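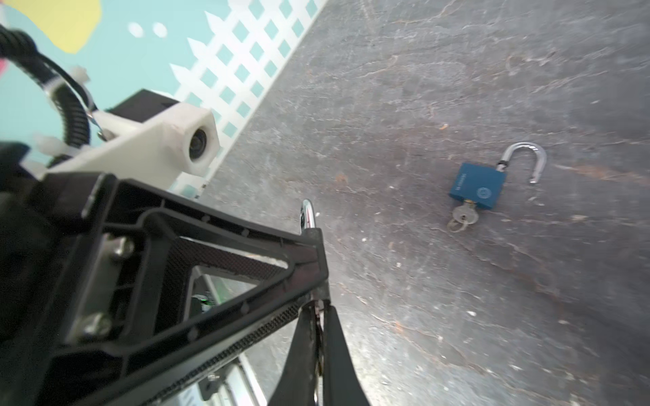
People love to say that the triangle is the strongest shape in the world. You may have heard it at school, or read it on a poster with a bridge on it. I have heard it plenty of times, and I always want to ask, "Strongest at what?" Triangles do turn up in a lot of things that have to keep their shape. Roofs have them, cranes have them, and the thick black plastic frame in the photo has a big triangular opening in its middle. But seeing a shape in lots of places doesn't prove that it is the strongest. Squares are all over the place too, and they don't get a poster.

So let's check.

You will need some strips of stiff card, all the same length, and some split pins (the brass ones with two legs that fold out). Ask a grown-up to help you make a hole near both ends of each strip.

Join four strips into a square. Now push one corner sideways. The whole thing leans over and goes flat like a squashed box. None of the card has bent or torn. Only the corners have moved.

Next, join three strips into a triangle and push a corner of that. It stays put. If you want it to change shape, you have to bend the card or rip a hole.

Why? Once you have picked the lengths of three sides, there is only one triangle they can make. Try to find another. You can flip it over or turn it round, but the corners will be just as wide or as narrow as before. Four sides of the same length can make a square, or a slanted diamond, or a very thin diamond, and the strips will slide happily from one to the next.

That part of the story is true, then. A triangle is stiff. Engineers use the word "rigid".

Is stiff the same as strong? No, and this is where I stop trusting the poster. Make a triangle out of cooked spaghetti and see how it gets on. A triangle made of weak stuff is still weak, and a long thin side can still buckle if you press hard on its ends.

There is another trick the poster leaves out. Go back to your floppy square and pin one more strip from corner to opposite corner. It will need to be longer than the others. Push again. The square has gone stiff, but look at what you have made: two triangles, side by side. You could also glue the corners of a square so that they can't turn, which helps quite a lot. Plenty of tables and door frames manage with firm corners and no triangles you can see.

What about circles and arches? An arch can carry a heavy load of stone, and some Roman ones have been standing for nearly 2,000 years. Is an arch stronger than a triangle? I don't think that question has an answer until somebody says what it is made of, how big it is, and which way you are pushing.

Try this next: pin five strips together in a ring. How many extra strips does it take to stop it wobbling?

Setsuko Kikuchi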